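Qui sommes-nous ?

Bonjour et bienvenue chez Merico ! Moi, c'est Glenys Dunstan, et si vous avez déjà commandé chez nous, il y a de bonnes chances que votre panier soit passé entre mes mains (ou entre celles d'Arif, mais on y vient).

Merico, c'est une petite épicerie de proximité qui prépare les courses des autres. Vous nous envoyez votre liste, par téléphone, par mail ou griffonnée au dos d'une enveloppe, et on remplit un panier à votre nom. Vous passez le chercher, ou bien on vous l'apporte si vous habitez Deltcombe ou l'un des hameaux autour. On a commencé en octobre, dans mon garage, avec 14 foyers et une étagère qui penchait. L'étagère penche toujours, mais elle a déménagé avec nous rue Mallet !

Avant ça, j'ai travaillé longtemps à la caisse d'un supermarché, et j'y voyais tous les jours des gens repartir avec des sacs trop lourds, les œufs sous les conserves, le pain écrasé par le lait. Ça me rendait malade. Alors quand Arif Wijesinghe, mon voisin de palier de l'époque, m'a dit qu'il cherchait à monter quelque chose dans le quartier, on a passé une soirée entière à parler de paniers. Oui, de paniers. Son mari est allé se coucher avant la fin.

On en a essayé de toutes sortes. L'osier, c'est très joli, mais ça accroche les sachets et ça se nettoie mal. Les sacs en toile s'affaissent dès qu'on les pose et tout roule par terre. On est donc restés sur le panier en plastique ajouré, avec une anse, celui que tout le monde connaît : un coup d'éponge, il sèche tout seul, et on devine ce qu'il y a dedans sans avoir à tout ressortir. Pour quelqu'un qui prépare des commandes du matin au soir, c'est un bonheur. 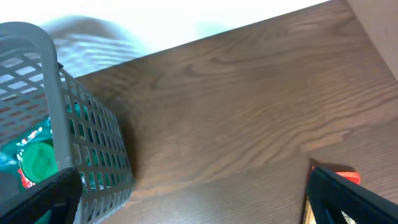
Pour le remplissage, chacun a sa manière. Moi, je commence par le lourd, au fond, bien calé, puis je monte vers le fragile. Arif fait d'abord le tour des rayons, pose tout sur la table et regarde l'ensemble un bon moment avant de toucher au panier (on dirait qu'il joue aux échecs). Il est plus lent que moi mais ses paniers sont plus beaux, je le reconnais volontiers. Les sachets souples se glissent dans les trous qui restent, les bouteilles tiennent debout contre le bord, et les produits d'entretien ne voyagent jamais avec la nourriture. Là-dessus on ne discute pas, c'est un deuxième panier, même pour un seul flacon.

Aujourd'hui nous sommes 6 dans l'équipe et nous avons préparé 402 paniers en janvier 2024, notre plus gros mois ! Il y a eu quelques ratés, autant le dire : une dame du chemin Norton a reçu les croquettes du chat de quelqu'un d'autre, et le chat en question a eu droit à du muesli. Tout le monde a été remboursé, chat compris.

Côté pratique, la commande minimum est de 30 euros pour une livraison, et il n'y a pas de minimum si vous venez la chercher vous-même. On vous prête le panier, vous nous le rendez la fois suivante. Si vous en avez trois qui s'empilent dans l'entrée, rapportez-les-nous, on commence à en manquer !

Et si un produit vous manque dans nos rayons, demandez. On ne promet pas de tout trouver, mais c'est comme ça que la moutarde au miel est arrivée chez nous, et maintenant Arif en met dans tout.

À bientôt au comptoir,
Glenys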